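Holirwood meetup - demo talk, notes (Lorna)

Slot is 10 min. Keep slide 1 short, say name, Flurken team, move on.

SLIDE 2 - why by hand
- joystick first. everyone tries joystick first. slow, wrist hurts, no feel for the thing you're grabing
- remote arm better but one arm = one person = one room
- handheld gripper: carry it into a kitchen, do the chore, done
- 3525 demos so far. 349 thrown out. SAY WHY (next slide)

SLIDE 3 - bad demos
- rushing. people grab like people, not like two fingers
- hand sneaks in to help. kills the demo
- starting with gripper already closed - Crichton set was full of these
- ask room: who here has done remote control work? wait for hands

SLIDE 4 - cutlery
- hardest table job we have. thin, shiny, lies flat
- spoon handle: come down over it, fingers open, pause, then close. the pause matters, model needs it
- chopsticks in a bundle = ask for ONE at a time. don't scoop
- two grippers, two hands. second one waits at the side, does not hover over the holder
- the patterned cloth stays on. plain tables made the Skonby model lazy, it fell apart on anything with dots
- don't tidy the counter behind either

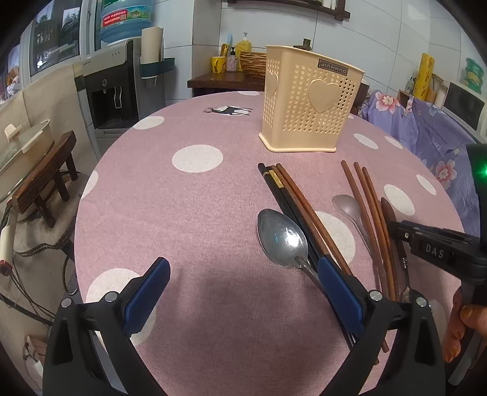 SLIDE 5 - what to try at home
- 5 objects max per session
- same chore, diffrent start positions
- stop when you're bored, it shows in the data

Questions. If nobody asks, talk about remote lag in February.

Related items
Remote arm or handheld: notes from Crichton
Folding towels, part 2
Skonby workshop slides
Getting started with two-hand demos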